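Notes for the Gunstead evening, May 4, 2020 (on the video link, so keep a glass of water handy and look at the little green light)

Hello everyone, and thank you so much for giving up an evening of perfectly good telly to listen to me talk about telly. I can hear a few kettles going, which is lovely, do carry on.

Start with the question I get asked more than any other: is *Plotia* coming back? (Pause. Let them groan.) The short answer is that I don't know, and neither does anybody who has written to me claiming to have a cousin in the costume department. The long answer is the rest of this talk, I'm afraid!

Remind them where we left things. The last series finished in July with the harbour flooded and the two sisters not speaking, and Jitside, who make it, put out one rather chilly line saying they were "considering all the options". That was it. No thank you to the crew, no date, no little clip of the cast waving. Fans being fans, a petition was up by teatime and had 2,907 names on it when I last looked, including mine and my mother's.
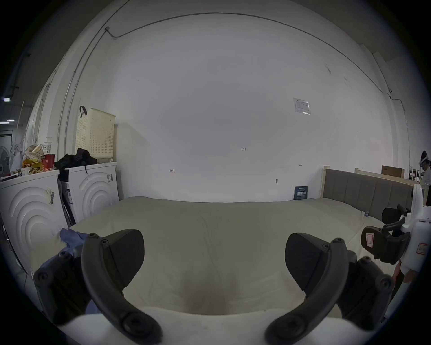
Now, I've always thought petitions are a bit like letters to Father Christmas, but they do cheer up the people who sign them, and I won't hear a word against this one. What I'd say is that a channel looks at how many of us stuck with it to the end, and whether we watched that week or saved it up for later. I saved it up, I confess. (Own up here, it usually gets a laugh.)

Then go on to *Guo*, for those who haven't seen it. It was dropped after 21 episodes, everyone sulked, and then it came back as a single long special which tied up the wedding, the stolen van and even the business with the neighbour's will. I cried all the way through. I'd take that for *Plotia* tomorrow, I really would, if a full series is too dear to make.

If time is short, skip the bit on theme tunes. If there's plenty, do the theme tunes and hum them.

Questions after that, four at most, then read out the address for the newsletter twice, slowly, as people are always hunting for a pen.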